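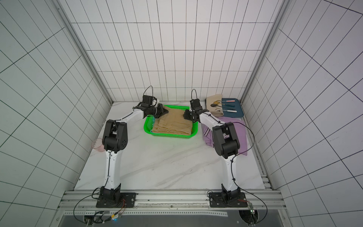 Sqalli wrote in to say that the cables go long before the motors do, and that anyone who looks after a two-arm folding cell should start there and leave the clever stuff for later. I agree, mostly, and I've rearranged this entry to suit.

The Remetti cell is a bench-sized enclosure for handling clothes and small household things. Two arms share one aluminium rail along the front, each bolted down through its own black plate. I've looked after one at Kaltbridge since October, so most of what follows comes from there (the handbook is thin, I'm afraid!).

Cables

Each arm has its cable clipped along its length, with a loop left at the wrist. Leave that loop generous. I pulled mine in tidy the first week and had a dead wrist camera by teatime. Now I check the clips every 60 hours of running and swap any that have gone slack. Power off first, then move the arm by hand through its full reach and watch the loop, not the gripper.

Rail and plates

The plate bolts work loose, slowly. Ours get a quarter turn or so at each service, and we mark the heads with paint pen so a shifted one shows up at a glance.
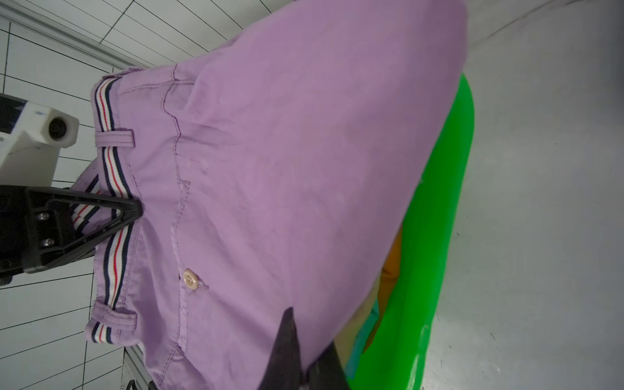

Fingers are the other thing you'll be fiddling with. They screw on, and if the screws back off even a little the tips stop meeting squarely and thin cloth slides straight out. Wipe the tips with a damp rag and let them dry. I replace a pair at roughly 3000 grips, though Momelier, who run a similar cell, keep theirs a good bit longer and seem happy enough.

Lining up

Do this last, once everything is tight. Park both arms, run the homing routine, then bring each gripper to the same spot on the tabletop in turn.

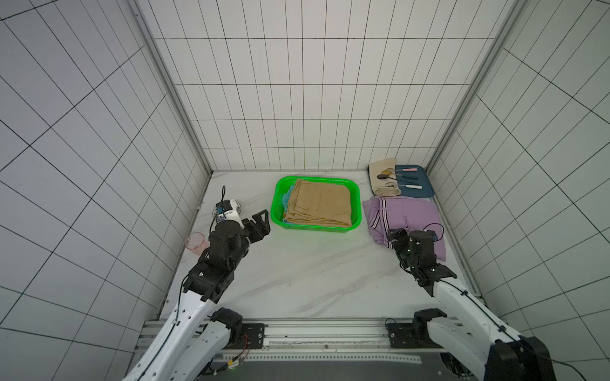 If the two disagree, redo the homing on the worse arm before you touch any settings. The whole job takes me 20 minutes on a good morning, and it was 92 the time I forgot to save the old offsets. Keep a copy of those somewhere off the machine.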